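Metal bins and soft footwear

I have been sorting out how we store slippers and other soft indoor shoes, and since the last post on shelf liners got a few questions, I will write this one up in more detail than it probably deserves.

The starting point was a Plindolby fabric cube, the folding kind with a cardboard base. It held up for one winter. The base went soft at the corners, the sides leaned inward, and everything at the bottom got pressed flat. Fabric also holds on to lint. A plush slipper sheds a fair amount in its first month, and after a season the inside of the cube had a felt layer that did not come off with a lint roller. Vacuuming got most of it. The seams kept the rest.

I then tried a wire basket from Katov. Air flow was good. The wire spacing was the problem: plush catches on the weld points, and one pair ended up with pulled loops along the outer edge. A liner would fix that, but a liner brings back the lint issue.

So, sheet metal. The points I now look at are these.

Wall angle. A bin with sloped walls is easier to empty than one with vertical walls. Soft items slide toward the middle and you can get your fingers under them. The cost is floor area. For the same opening you lose a good part of the base, and on a narrow shelf that matters more than the volume figure on the label.

Surface. Paint or powder coat looks better at first and chips along the bends. Bare metal scratches from the first day and then stays much the same. Scratches do not bother plush unless there is a raised burr. I run an old nylon stocking over the inside of any used bin before anything goes in it. If the stocking snags, I file that spot and go over it again.

Seams. Lint collects where a wall meets the floor. A dry paintbrush, 2 inches wide, clears it faster than a cloth.

Noise. Metal on wood is loud. Four felt pads underneath solve it, and they also keep the bin from marking the shelf. Pads with an acrylic adhesive have lasted longer for me than the cheaper foam-backed ones.

Size. I allow 9 inches of depth. Deeper than that and the lower pairs are forgotten until spring.

Washing is a separate subject, but briefly: cold water, mesh bag, low spin, then air dry with the toes stuffed. I leave them 22 hours before they go back in a closed room. A metal bin does not absorb anything, so a slipper put away damp stays damp on the underside. Check the sole edge with the back of your hand, where the stitching is thickest.

On orientation, I used to stand slippers on their heels to save space. The heel collar folds over and keeps the fold. Laid flat, they take more room and hold their shape.
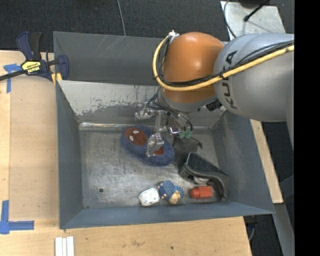 Plush blue slipper in a gray metal bin with angled sides. Note the scuffing on the sloped inner panel and the fine scratches across the floor.

The next item on the list is the Vindidis drawer insert, which I have measured but not yet fitted. The drawer is out of square at the back left corner and I need to plane the runner first.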